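**From:** Imke Oltmanns
**To:** osalen-household
**Date:** Jan 5, 2022
**Subject:** Re: Fold width for mixed stacks

Joscha Reuter wrote:

> I have gone back to a single fold width for everything and the stacks still lean once they get tall. Trousers go at the bottom, T-shirts on top. The shelf is a Wondura, clear height nearly 40 cm. Is the fold at fault or the order? Also, does anyone still use a folding board for soft jersey? Mine leaves a ridge down the middle and I am inclined to give it away.
>
> Joscha

Joscha,

Mostly the order, in my view, but the fold contributes. A lean normally starts where all the thick edges have been placed on the same side. Each folded piece has one closed edge and one open edge, and the closed edge is thicker. Put every closed edge to the front and the error adds up layer by layer. Turn alternate pieces round and most of it cancels. The cost is a less tidy front, with open edges showing in every second layer.

For weight order I would keep what you have: heavy and firmly woven pieces below, knits above. Colour is a poor guide to weight, and I don't sort by it.
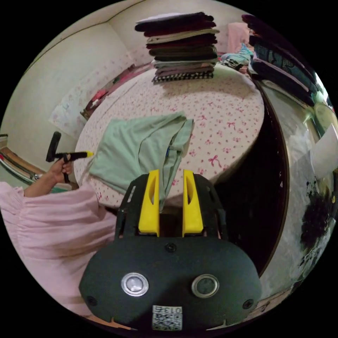 On width, one setting for everything is workable provided it suits the shelf and not the garment. Measure the shelf depth, subtract a finger's width, and use that as the length of the finished fold. The finished width can then vary a little between pieces. My own templates are cut from card, seven in all, and I use two of them.

Haris Obradović raised the question of working height in December. I fold on a soft surface with a fitted cover and accept the loss of precision. A hard table gives a sharper crease, but light jersey slides on it unless there is a cloth underneath. Whichever you use, leave an area clear that is larger than the garment at full spread. Finished stacks go at the far side, unsorted things to one side of them, and the near half stays free.

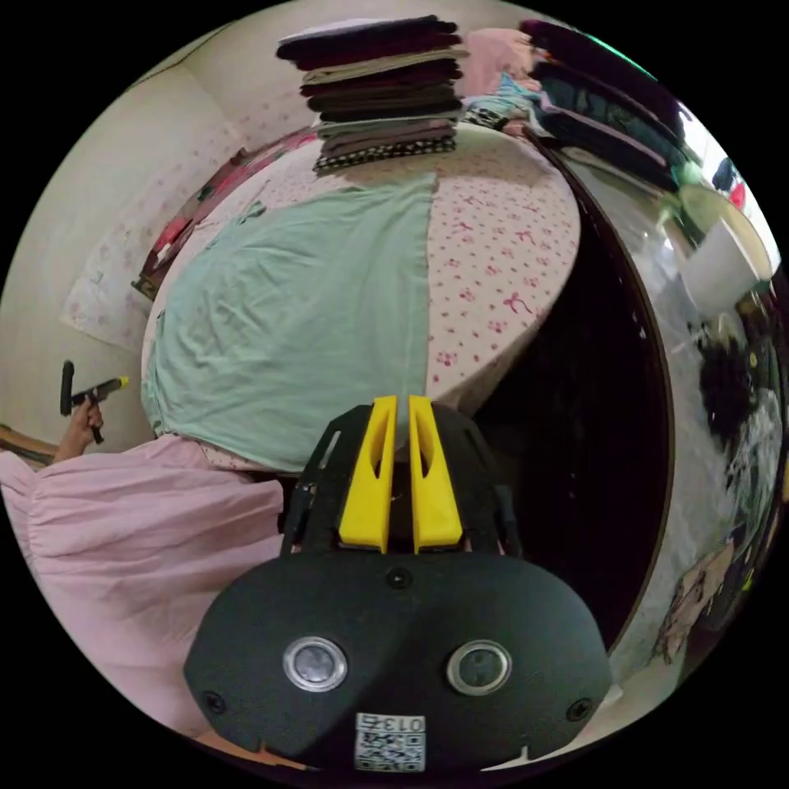

*Green piece opened out, folded stack at the far end.*

The common fault at this stage is smoothing in the wrong direction. Work from the centre outwards, flat hand, no pulling at the hem. Pulling stretches the knit lengthways and it creeps back after folding -- which may well be the ridge you are getting with the board.

I would keep the board for shirts. For jersey I stopped using mine after the Görtz thread, where Uliana Semeniuk compared board and hand folding over nine garments and found the hand fold flatter on all the knits.

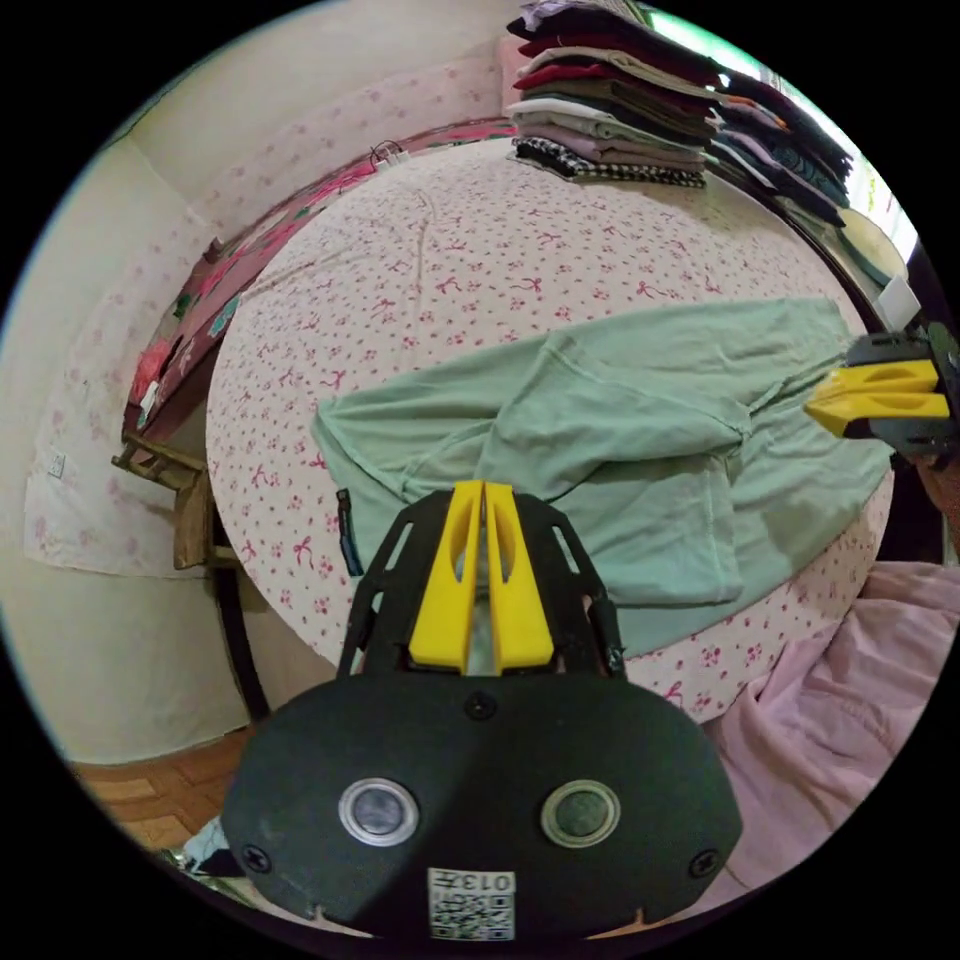 ### Sleeves

Lay the sleeve across the body along a straight line, then turn the cuff back only if it passes the opposite side. Two sleeves crossing at the same height make a lump, and in a tall stack that lump is enough to tip it. Offset the second sleeve downwards by its own width.

Loose or gathered sleeves need flattening before the first turn. Pinch the sleeve at the cuff and at the shoulder seam, draw it out until the seam lies straight, then put it down in one movement.

Wilfredo Policarpio has a different method for long sleeves, with the body folded in thirds first. It is in the list archive under "Sastent". I found it slower, but it does suit narrow shelves.

If the lean persists with alternate edges, split the stack in two and send me the shelf depth. You gave only the height.

Imke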